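ok thread. we had a fault on the two-arm cell this week and I promised a few people a writeup, so this is the writeup. typing between runs, sorry in advance

short version: right arm dropped its gripper hold mid-move, no alarm, left arm kept going like everything was fine. nobody hurt. one chipped lens and a bad afternoon

setup for those who don't follow me. two arms on a shared front rail, boxed in on the sides. task is flashlights. pick one up, re-grip, stand it back in the row. boring on purpose

controller is a Landska, cell software is Zoltari. we wrote the task layer ourselves so before you ask, yes I assumed it was us. spent most of a day assuming it was us

what happened: run 224. right arm has a flashlight up and tilted, left arm is reaching for the back. then the right gripper just opens. not a slip. the fingers opened. flashlight hits the mat head first and rolls under the left arm

left arm had no idea. its path was planned against a world where that thing was still in the air. came down and pinned it. force limit tripped eventually. eventually is the word that bugs me

first thing I did was hit the stop. second thing I did was NOT touch anything and pull the logs. learned that one the hard way in March when I power cycled first and lost the whole buffer

log says fault code 3003 on the right gripper. the manual lists 3003 as "comm timeout, recoverable." recoverable how. recoverable by opening the fingers, apparently. great

so the gripper loses its comm link, waits 900 ms, then goes to its default state. default state is OPEN. and Zoltari files 3003 as a warning, and warnings don't pause the other arm. two settings, each kind of reasonable alone

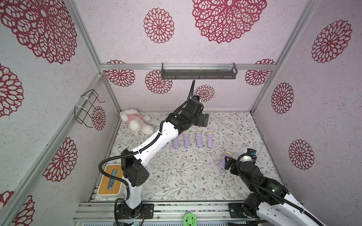

Six flashlights, two arms, one rail. Right gripper has the one that's off the mat.

why did comms drop at all? cable. Wumpini Gyamfi found it, full credit. I was deep in timestamps and Wumpini just started flexing the sleeve on the right arm by hand with the link monitor open. bend it one way, fine. bend it the other way, packets gone

connector near the wrist was not fully seated. latch looked closed. wasn't. it had probaly been working loose for a while, because going back through old logs there are tiny dropouts all over the place, all too short to hit the timeout. we had the warning signs saved to disk and never looked

it only fails at certain wrist angles too. tilt is one of them. which is why the straight up and down picks looked perfect and I told everyone the cell was solid. ugh

what we changed, part 1: gripper default is now HOLD on comm loss. before anyone yells, I know hold is not always the safe choice. if there's a hand in there you want open. we don't run with hands in there, door's interlocked. your cell may be different, do your own risk assesment

part 2: any fault on either arm pauses both. any. I don't care if it's a warning about the weather. costs us some annoying stops and I'm fine with it

part 3: force limit on the downward moves is way lower. it was set for pushing flashlights firmly into place, and it got used for everything after because no one went back and split it up. that no one is me

part 4: new cable, strain relief at the wrist, and a tug test on the morning checklist. both arms. left one was ok but it got a new latch anyway

someone asked if we could catch it with the wrist cameras. sort of? you'd see the thing leave the fingers. but the vision loop only checks between steps, so by the time it says "hey, empty" the other arm is already moving. looking into a faster check, no promises

reported it to the Gunnlaugsson people who sold us the gripper. got a ticket number and a polite email. asked them to put the default state in the manual next to the 3003 entry and not in an appendix. will post if they answer for real

also asked on the Graltesent board and 2 other groups replied with the same thing, same code, fingers open. one of them lost a glass beaker. so if you run this gripper pls go check your comm loss setting today. like now. it's in the advanced tab, bottom of the list

re: "did you reproduce it" - yes. unseated the connector on purpose, ran the tilt with the left arm parked. opened every time. put the new settings on, same test, it holds and both arms stop. so I trust that part

what I don't trust yet is the restart. after the pause it wants to resume from the middle of the move and I want it to go home first. for now we clear the cell by hand and start over. slow but ok

ok arms are waiting, gotta go. will add the timing plot later if I can get it to export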